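NOTICE TO HOLDERS OF THE JARNELINE

Issued by the Zodico Office of Returns, 1/15/26

The Office thanks all holders who have brought their Jarneline handsets to the counter at Wyss under the buy-back scheme. Payment is made on the same day, whatever the state of the glass. Handsets which no longer switch on are accepted at the lower rate.

Holders are reminded that a handset must be cleared before it is handed over. Staff at the counter have noted that certain handsets, once cleared, continue to ring. The Office has looked into the matter and is satisfied that no fault exists. The calls come from the handset's former number and last for five minutes. Holders who are present when such a call arrives are asked not to answer it, as the handset is by then the property of Zodico.

In September the Office took in 14 handsets from a single address in Zastier. Four of them had never been sold. The holder, an elderly lady of good standing, stated that they had come to the house one at a time over the winter, and that each had held photographs of her kitchen taken from a slightly greater height than the last. She was paid in full. She asked whether the photographs might be kept, and was informed that the scheme makes no provision for this.

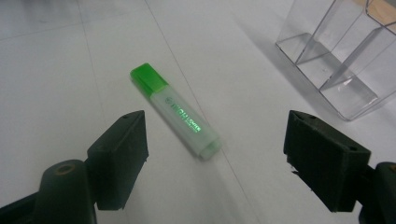 The lady wrote to the Office again the following week. Her letter was courteous. She wished to know who had been watering the plant on her sill, for it was doing very well, and she had grown used to being looked after. She enclosed the money. The Office replied that refunds are not reversible and returned the sum by post.

It has since come back to the Office, with a little added.

The counter at Wyss will remain open during its usual hours. The storeroom behind it is closed to staff until the ringing has been dealt with. Any person who hears their own name through the storeroom door should complete the green form and leave it on the counter, where it will be collected.

Zodico Office of Returns, Wyss | Contact the Office | All rights reserved | Back to top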